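Progress report from the studio, second stretch of the apprenticeship grant

Hi everyone at Komix,

Second report, and there's a lot more to tell you than there was in the first one! When I last wrote I was still waiting on the council inspection and tattooing nothing but practice skin. Since then we've passed the inspection, opened the training station, and our apprentice has started on real people. I'll go through it in the order your form asks for, more or less, though I've wandered off it in places.

The training station

The station is finished and in use. It's in the back corner of the Wernum studio where the flash racks used to be, with its own hand basin, its own sharps bin on the wall and a half-height screen so clients feel like they've got a bit of privacy. The basin was the sticking point. The plumber had to come back twice and the second visit wasn't in the budget, so I paid that one out of studio money and haven't claimed it from you. The inspector came through on a Wednesday, asked to see the steriliser logs and the waste contract, and signed us off with one note, which was to move the glove boxes further from the splash zone. Done the same afternoon.

The chair is the secondhand one I told you about. It's been reupholstered in black vinyl and the hydraulics are good, if a little noisy on the way down.

Apprentice progress

We set a target of 60 supervised hours on practice skin before any work on people, and that's been met. Lining came along quickly. Shading took longer, and there was a flat patch of a few weeks where every piece of grey wash came out muddy and we were both a bit grumpy about it. What fixed it was going back to pencil for a while, which I should have suggested sooner. I've added a drawing block to the front of the program for whoever comes next.

The first tattoos on people were 4 small ones, all on friends of the studio who knew exactly what they were signing up for. Simple linework, nothing bigger than a matchbox. I sat beside the chair for every one of them. Three have healed beautifully, and the fourth needed a touch-up on one curve where the line had dropped out, so that became a lesson in touch-ups, and a useful one.

Bloodborne pathogen training is complete and the certificate is in the folder I've shared with your office. First aid is booked but not done yet. The original course was cancelled by the provider and the next one with a spare seat was in February.

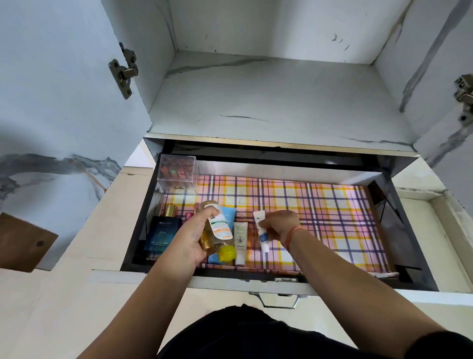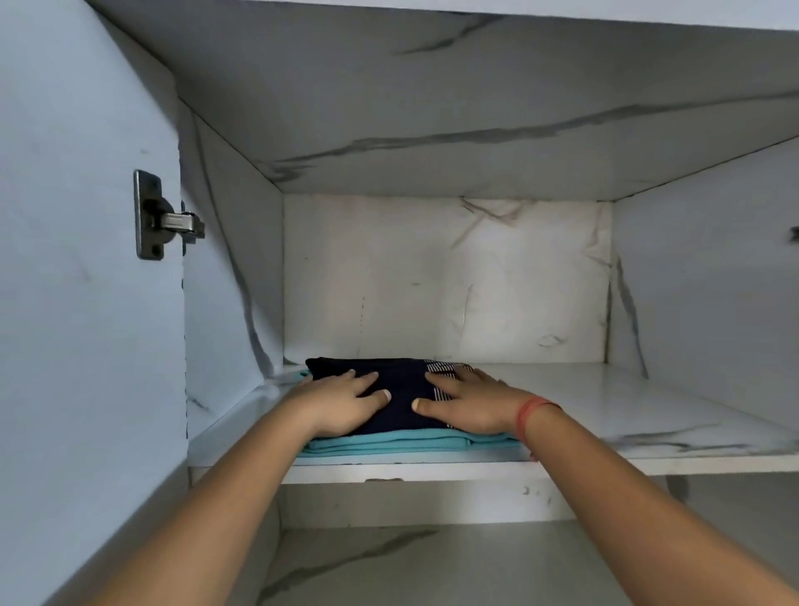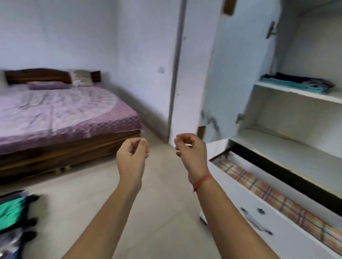 A thin thread bracelet on the right wrist in all three.

The aftercare booklet

This was the part of the application I was most excited about and it's also the part that's running behind, so I'll be upfront. The text is written. It covers washing, moisturising, sun, swimming, what normal peeling looks like and when to go and see a doctor, and it's in everyday words with no studio jargon. A local GP clinic read it over for us and asked for two changes, both about infection signs, and both have gone in.

Where we've come unstuck is printing. Our quote from Flarkex was for 1000 copies on coated stock, and by the time the text was approved the quote had lapsed and the new one was higher. I've asked whether an uncoated paper brings it back down. If it doesn't, I'd like your okay to print a smaller run now and do the rest from the studio's own account later in the year. I don't want to cut pages, as the swimming section is the one people ask about most (we're ten minutes from the beach, so you can imagine).

The colour proofs did look lovely, for what it's worth. The teal on the cover is a bit greener than I'd pictured but it's grown on me.

Xue open evenings

The open evenings have been the nicest surprise of the whole thing. We called them Xue after the artist-run space that lent us its trestles, and the idea was that anyone curious about tattooing as a trade could come in after hours, have a go on practice skin and ask whatever they liked. We've run 7 so far. The early ones were quiet. Then one of the high school art teachers put up a poster for us and the next evening we ran out of stools, so now there's a booking sheet.

People mostly ask about money, and whether you have to be able to draw. A few parents come along looking worried and go home a bit less worried. We've kept the age rule firm: under eighteens can come with an adult and draw at the tables, but they don't handle machines. I've written that on the booking page in bold after a mix-up at the third one.

Doors open at 6 pm, and I'm trying to get better at shutting them at 8.

Money

The spreadsheet is attached separately. Short version: the station came in slightly over because of the plumbing, practice skin and needles came in under because we bought in bulk, and printing hasn't been spent at all. Apprentice wages are exactly on track. I've left the receipts in the same order as the budget lines this time, sorry again about the last lot.

What's next

The main thing is moving on to larger pieces, starting with simple botanical work at palm size, and then some colour packing once the shading is steady. First aid needs to be ticked off. The booklet needs to get to the printer. I'd also like to bring in a guest artist for a day to teach lettering, which is my own weak spot and I'd rather our apprentice learned it from somebody who loves doing it. There's enough left over in the materials line to cover a day rate if you're happy for me to move it across, so could you let me know on that one when you reply about the printing?

If anyone from your office is passing through, please drop in and see the station. Afternoons are best, mornings we're usually setting up and I'm not much good before coffee.

Thanks so much, all of you. Next report will be in at the end of the next quarter.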